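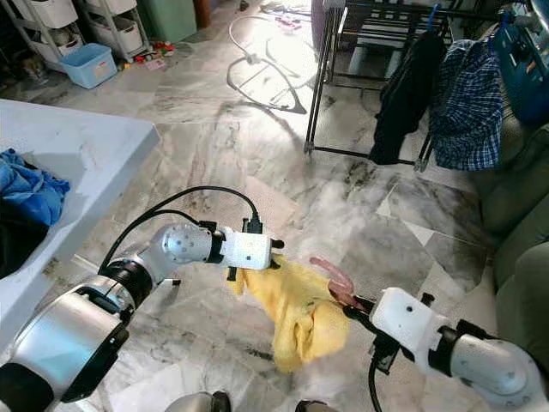

Why did the left arm keep dropping things last week? A crimp on the gripper cable had worked loose inside the connector, and the gripper lost power for a moment every time the wrist rolled past a certain angle.

Writing this up as a thread as a few people asked, and I'd like it somewhere I can find it again.

Setup for anyone new: two arms on one base, tidying and laundry jobs in an ordinary living room. Pick up a cloth, get both grippers on it, carry it, put it down flat. Gun-woo Tak runs the control side. I look after the hardware, meaning cables and screws mostly.

First drop was Saturday morning. Right gripper kept its hold, left one let go, and the cloth swung down across the right arm. The log said "grip lost". We get that a lot with fabric so I cleared it and carried on.

Second drop was 42 minutes later. Same side. Cleared that one too. I shouldn't have.

By the end of the day the left arm had let go 11 times and the right arm hadn't let go at all. That's the point where I stopped blaming the fabric.

What we tried first, in order:
New finger pads. No change.
More grip force. No change, and it left marks on a shirt collar.
Swapped the left and right grippers. The fault stayed on the left.

That last one should have been the first thing we did. Took ten minutes and ruled out the gripper completely.

Venkatesh Gounder pulled the logs and lined up every drop against the joint positions. All of them happened with the wrist rolled between 59 and 79 degrees. Outside of that range, nothing.

So, the cable. On these arms it leaves the base, loops over the top of the wrist and plugs into the top of the gripper. The loop has to have enough slack for a full roll. Ours did when it was new. At some point I'd moved the lower clip to stop it rubbing and taken up a few centimetres without thinking about it.

With the wrist rolled over, the short loop was pulling sideways on the connector. Do that enough times and the crimp goes. The counter on that arm had 634 folding runs since the cable went in.

I opened the connector on the bench and the power wire slid out with a light tug. The other wires were fine. You could not have seen it from outside. The plug was seated and the latch was closed.

Now the part that bothers me more than the drops.

When the gripper lost power, the arm didn't stop. It logged "grip lost" and finished the move as planned. With a face cloth, who cares. But that gripper came back on partway through the move and closed again on its own, at full force, on whatever was there.

Seo-ah Koo had her hand near it once on Saturday, reaching for the cloth. It missed her fingers. She hit the stop button and we were done for the day.

She shouldn't have been reaching in with the arms live and she'd tell you that herself. The arm also shouldn't close by itself after a power dip. Both are true and we've written both down.

Changes so far:

Power dip on either gripper now stops both arms. It stays stopped until a person resets it at the controller.

Gripper wakes up with the fingers free and waits for a command. Used to be that it resumed the last one it had. Gun-woo found that in the settings, and it was on by default.

"Grip lost" is now two separate messages. One for slipped fabric, one for lost power. Having them lumped together is what cost us most of a day.

New cable on the left, and a new one on the right while I was at it. Clip is back in its old spot with a bit of foam sleeve where it was rubbing. I rolled the wrist through its whole range by hand with the power off and watched the loop. No pull anywhere now.

There's also a tug test on the weekly sheet. Power off, hold the connector body, pull each wire gently. Two minutes per arm.

Reply to Kyu-ri Tak, who asked if a camera check would have caught it: I don't think so. The camera saw the cloth fall and that matched a slip. It couldn't see the wire. The current reading on the gripper could have told us, and we weren't recording it. We are now.

Couple of people asked about the Mimeck locking connectors. I have a pair on order. They're bulkier and I don't know yet if they clear the wrist housing. Will post when they turn up.

Left arm has been back on cloths for three days. One drop, a real slip on something silky, and it was logged as a slip.

Still to do: the same settings check on the older Jiltis unit. It has the same grippers so I expect it has the same default. It stays off until I've looked.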